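The Lodger in the Bread Drawer

I should say up front that I bought the house for the bakery smell. There hadn't been a bakery in the building since before I was born, but the smell came with the place, the way some houses come with a draft or a bad neighbor, and when the woman from Prydderch Realty unlocked the front door I stood in the hall with my mouth open like a kid at a parade. Warm crust. A little burnt sugar. She said most buyers found it went away if you left the windows open for a month. I told her I'd nail them shut if I had to!

So I moved in that September with two suitcases, a kettle, and a sourdough starter I'd been given by my aunt, who had been given it by somebody on a ferry. The starter's name was Flestusness. I know, I know. It was written on the lid in marker when my aunt got it, and you don't go renaming a thing that's older than you are.

Now, Flestusness had always been a sulker. In my old apartment I'd feed it in the morning and it would put up three or four sad bubbles and then lie there looking like wallpaper paste until supper. My loaves came out flat enough to mail. I ate them anyway, with a lot of butter, and told people I liked a dense crumb.

The first night in the new house I put the jar in the bread drawer, which was a huge tin-lined thing built into the wall beside the stove, and I went to bed on the floor under my coat. At 2 in the morning I woke up because something was knocking. It was a soft knock, very polite, the kind you'd give a door if you weren't sure you had the right apartment. I followed it down to the kitchen and it was coming from the drawer.

I opened the drawer. Flestusness had pushed the lid off, climbed the sides of the jar, and was sitting up in the tin like a cat on a cushion, all domed and glossy. It smelled wonderful. I said good evening. I don't know what else you'd say.

It didn't answer that night. It just sort of settled, the way a person does when you've finally noticed them, and I gave it some flour and went back to bed.

By the end of the week it was talking. Its voice was more a kind of popping – you had to lean in close and let the bubbles go off next to your ear, and after a while they lined up into words. Mostly it had complaints. The water in this town was hard. The rye I'd bought was dusty and it wanted to know where I'd found it, a museum? And it did not care for the drawer, or it did care for the drawer, but it wasn't alone in there.

"What do you mean you aren't alone," I said.

"There's an old one," it popped. "In the tin. In the seams. It was here first and it says so every chance it gets."

Well, that explained the smell. I got a flashlight and looked along the seams of the drawer and there was a gray crust down in there, thin as a pencil line, running all the way around. Whatever the baker had kept in that drawer, some of it had stayed when he left. It had been sitting in the dark all those years making the house smell like breakfast, and now I'd gone and stuck a jar of ferry yeast in its living room.

I tried to be a good landlord. I asked the old one what it wanted, with my ear flat on the tin, and I got nothing at all for three nights. On the fourth night it spoke, and it was so slow that I had to sit down on the floor and write the words on the back of my gas bill as they came. It took until the windows went light. What it said was: TELL HIM HE SNORES.

"I do not," popped Flestusness.

They went on like that for most of the fall. I'd come home from work (I was keeping the books for Kutolier, the button people, 295 kinds of button and not one that ever matched my coat) and I'd hear the two of them going at it from the front steps. The young one quick and snippy like hot fat. The old one so slow that its comebacks landed a day late, so that Flestusness would be in the middle of something pleasant, having its supper, and out of the seams would come the last word of an insult begun the morning before. It drove him crazy. I laughed until I had to hold on to the stove.

And the bread! I haven't told you about the bread. I'd never made anything like it. I only had to mix the dough and leave it on the counter above the drawer, and the two of them would get so worked up arguing over it that it rose just from the heat of the thing. Big blistered loaves with ears on them. I gave one to the man across the street and he came back with his hat in his hands and asked if he could buy another. I gave one to the bus driver and she waited for me after that, even when I was late, even when the whole bus was groaning.

You'll have guessed that somebody came sniffing around. A letter arrived one Monday from an outfit called Trolon, on paper so heavy it wouldn't fold back up. They'd had a slice of my bread at somebody's lunch. They made starter cultures, powdered, in packets, and they wondered whether I'd let them have a spoonful of whatever I was using. They'd pay me 1004 dollars. I never did learn what the four was for.

I thought about it longer than I'd like to admit. The roof was bad and the kettle had started to leak. I went and sat by the drawer with the letter and read it out loud, both sides, and there was a long quiet in there, which I wasn't used to.

"A packet," Flestusness said finally. "Would there be anyone else in it?"

I said I didn't think so. I said I thought it would be just him, dried, with a date on the back.

He didn't have anything snippy to say about that. I sat there until my legs went numb.

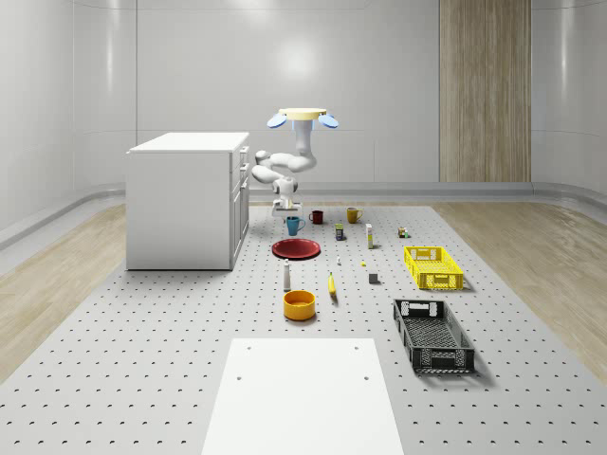 So what did the old one in the tin think about it? It took until Thursday to say, and what it said was STAY, and then, by Friday noon, YOU LOUD FOOL.

I wrote to Trolon that evening and told them the starter had died. It's the only real lie I've told in my adult life and I'd tell it again. I did feel bad about the nice paper, so I sent them a loaf, wrapped in a dish towel, and they sent the towel back washed and ironed.

Winter was hard on the two of them. The kitchen got so cold that the words came out of the jar one at a time, and the old one stopped talking for weeks. Flestusness pretended he didn't mind. Then one night I heard him popping away down there, very low, and I crept in with my socks on and listened at the drawer. He was telling it about the ferry. The gulls, the engine, the warm shelf over the boiler where he'd ridden in a jar between somebody's boots. He told it the whole trip and when he got to the end he went back to the dock and told it again.

I went and got my good coat, the one with the wrong buttons, and laid it over the drawer, and I left the oven on low with its door open a crack. My gas bill that month was 135 dollars. I paid it and didn't say a word to either of them.

It was March, I think, or close to it, before the old one came back. I was at the counter scraping out a bowl. The tin gave one of its long creaks and I grabbed a pencil, but I'd run out of gas bills by then, so I wrote it on the wall beside the stove, one letter and then the next, stopping to eat my supper in the middle and once to take a bath. It's still there. I painted the rest of the kitchen yellow last spring and went around it with the small brush.

It says: WHAT COLOR WERE THE GULLS.

He'd started answering before I got the pencil down. He's still going, if you want to come by and listen. Bring your own butter, I'm almost out.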